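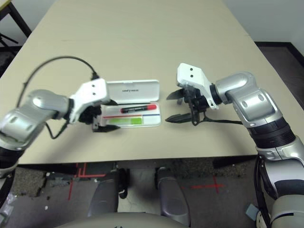 Marker case: lid won't stay shut, and is there a right way to load it?
Posted in Drundorwood Community Help > Office and Study

I've got one of those white flip-lid cases for markers. It looked very tidy in the shop. Since then the red-capped one slides about whenever the case gets carried between rooms, and the lid pops open in my bag. I've already ruined a cardigan. Do I store them flat or standing up, and can the lid be fixed, or do I buy my third case this year?

flaltix_fan
243 posts

Flat. Stand them tip up and the ink drains away from the nib, stand them tip down and you get a blob on your first word. For the sliding, cut a strip of felt and lay it in the bottom of the tray. For the lid, a fat rubber band. I bought a proper elastic strap in Joltville once and it lasted until December, while the rubber band came free with some asparagus and is still going.

Nam
1107 posts

Agree on flat. Check the hinge before you blame the catch, though. If there's a crumb or a bit of dried ink in there the lid sits slightly proud and no catch will hold it. Old toothbrush, warm water, let it dry open overnight. Cardigan: try rubbing alcohol on an inside seam first to see if the colour runs.

pencilcase125

just use a mug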